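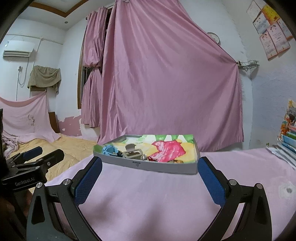
How to sort a bedroom odds-and-ends tray (and keep it sorted for longer than a week)

Posted in July by the Kemeys house desk
27 shares | 4 comments

I don't believe in most tidying advice. It tends to assume a spare cupboard, a free Saturday and a willingness to buy matching boxes. I have tried the boxes. They fill up with the same rubbish, only now it has a lid on.

The tray is different, or at least less bad. Plenty of bedrooms have one: a shallow thing with low sides that collects hair bits, coins, a cloth, a cable end and whatever came out of a pocket. It can be put right in up to 30 minutes, and you can do the whole job on the bed.

What you need

A shallow tray, any sort. Grey plastic, tin, an old baking sheet, it makes no odds.
A piece of printed cloth for the bottom. A patterned one hides marks better than a plain one.
A damp rag and a dry one.
A small box or tub with a handle or a lip you can get hold of.
A bag for rubbish.

You don't need dividers. I bought a set from Zasto two years ago and they slid about until I threw them out. The Brovilo ones with sticky feet held on well enough, then took the finish off my tray when I peeled them away.

Step 1. Bring the tray to the bed

Set it down on the flattest part of the cover, well in from the side. A fuzzy bedspread grips a tray nicely, but it also swallows small screws and earring backs, so if yours has a deep pile, spread a towel first. Pull any loose sheets and blankets away from where you're working. I skipped this once and shook a sewing needle out of a pillowcase a month later.

Step 2. Take the soft things out first

Cloths, socks, hankies, the light blue thing you can't identify until you unfold it. Soft items take up most of the room in a tray and weigh nothing, which is why a tray looks hopeless when there are only a few objects in it. Shake each one over the tray, never over the bed. Put them in two heaps, to wash and to fold. Anything you have to sniff goes in the wash.

A crumpled cloth in a strong colour is worth keeping apart until you know whether it runs. Reds and pinks are the usual trouble.

Step 3. Lift out the boxes

Open every small box and look inside, even if you're certain. Half the boxes in my tray have been empty for years and I was storing air. If a box has a handle or a decent lid, keep it back for step 5.

Step 4. Deal with the small metal stuff

These are the bits that slide to the front edge and stay there. Tip the tray gently towards you and let them gather in one corner, then go through them by hand.

Most guides tell you to make a pile called "maybe". Don't. A maybe pile is the tray again. Allow yourself 5 unidentified objects and no more. I picked that number for no good reason and it has worked better than anything in the Flevisero booklet, which wanted me to photograph each item and write it a label.

Dead batteries go to a recycling point, and coins go in your purse now. Single keys get tried in every lock in the house before you decide. It's dull, but I have thrown away a window key and regretted it all summer.

Step 5. Clean the tray and put the cloth back

Take the lining out, shake it outdoors and wash it if it needs it. Wipe the tray, then dry it properly, corners too. Lay the cloth flat with the edges turned under. It stops things rattling and gives the small pieces something to sit on. I have seen people recommend gluing it down, and I'd like to know how they wash theirs.

Put the handled box in the middle and drop the small pieces into that. Folded cloths go at one side. Leave one end bare. You will want to fill it, and you shouldn't.

Step 6. Find it somewhere to live

This is where I part company with the experts, who like a tray "on display". A bed is fine for sorting and hopeless for storing. A window ledge is all right if it is dry, but check the wall first. Where paint is peeling low down there may be damp, and metal bits left near it will go brown. I would keep the tray off the floor too, for the same reason.

How long does it last? Mine manages 4 weeks. Anyone promising a permanent fix is selling boxes.

Comments (4)

hallcupboard: Did mine after tea. Found two keys and no locks that fit either of them. Binned one, lost my nerve on the other.

pegbag_ann: Disagree about dividers. Cut-down cereal packets work and cost nothing. Yours probably slid because of the cloth.

Kemeys house desk: Possibly the cloth, yes. I'm not buying another set to find out.

dorsetdrawers: Is a tea towel all right for the lining? Mine is a bit long for the tray but I don't want to cut it.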